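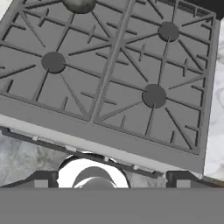
Obinna Okonkwo: Für mich ist der Grenzwert am Drehknopf falsch angesetzt. Solange die Regel nur die Kraft beim Zugreifen nennt und das Drehmoment offen lässt, gebe ich keinen Lauf am Kochfeld frei.

Ticket 715
Projekt: Birico, Simulation Küche
Komponente: Greifregeln, Bedienelemente
Standort: Prutitz
Status: in Bearbeitung
Priorität: 2
Eröffnet: 27.3.21

Suchbegriff eingeben Suchen Erweiterte Suche

Problembeschreibung

Die Prüfroutine bricht bei der Aufgabe »Knopf am Gaskochfeld drehen« mit der Meldung »Regelverletzung Annäherung« ab. Der Abbruch erfolgt vor dem ersten Kontakt. Betroffen ist die simulierte Szene mit Marmorarbeitsplatte, Ansicht von oben, Kochfeld schräg zur Bildachse. In der Szene mit gerade ausgerichtetem Kochfeld tritt der Fehler nicht auf.

Erwartetes Verhalten

Nach Hausregel Akl, Abschnitt Bedienelemente, gilt:

- Anfahrt nur mit geöffneten Fingern, Knopf zwischen den Fingern.
- Kein Überfahren der Roste, solange der Zustand der Brenner nicht abgefragt ist.
- Schließen erst nach bestätigter Mittellage.
- Drehmoment und Greifkraft werden getrennt begrenzt und getrennt protokolliert.

Der letzte Punkt steht im Regeltext, in der Parameterdatei fehlt das Feld für das Drehmoment.

Analyse

1. Abfrage der Brenner: in Ordnung. Alle Brenner melden »aus«.

2. Material der Brennerdeckel: Ein Deckel am oberen Bildrand ist silbrig-grau und fleckig gerendert, die übrigen sichtbaren sind dunkel. Verdacht war, dass die Erkennung ihn als Fremdkörper auf dem Rost wertet und deshalb sperrt. Textur testweise vereinheitlicht, Abbruch bleibt. Verdacht verworfen, Textur zurückgesetzt.

3. Sperrzone: Die Zone um die Roste ist als achsparalleles Rechteck hinterlegt. Bei schräg stehendem Kochfeld ragt das Rechteck über die Vorderkante hinaus und schließt den Knopf ein. Die Annäherung gilt damit als Überfahren der Roste - formal korrekt, sachlich falsch.

4. Protokoll: Die Meldung nennt die verletzte Regel nicht, nur die Gruppe. Die Suche hat dadurch unnötig lange gedauert.

Maßnahmen

Sperrzone an die Lage des Kochfelds gebunden, Rechteck dreht jetzt mit. 24 Läufe mit verschiedenen Winkeln, kein Abbruch bei der Annäherung. Feld für das Drehmoment in der Parameterdatei angelegt, Wert noch leer. Ein leerer Wert sperrt den Lauf vor dem Schließen der Finger. Das ist so gewollt und bleibt bis zur Freigabe bestehen.

Offen

- Grenzwert Drehmoment durch Kunico bestätigen lassen.
- Meldungstext um die Regelnummer ergänzen.
- Übrige Szenen auf achsparallele Sperrzonen prüfen.
- Regeltext bei der nächsten Überarbeitung im September anpassen: »Sperrzone folgt dem Gerät«.

Diese Seite verwendet Cookies, um Ihre Anmeldung zu speichern. Akzeptieren Einstellungen

Kommentare

Freya Parsons
Mitdrehende Zone ist eingespielt und läuft. Bitte auch die Randfälle ansehen, in denen ein Brenner nur teilweise im Bild liegt. Die Abfrage soll über den Gerätezustand gehen, nie über die Kamera allein.

Obinna Okonkwo
Einverstanden, steht aber schon so in Akl. Mir fehlt weiterhin der Grenzwert. Ohne Zahl keine Freigabe.

Freya Parsons
Anfrage an Kunico ist raus. Ticket bleibt offen.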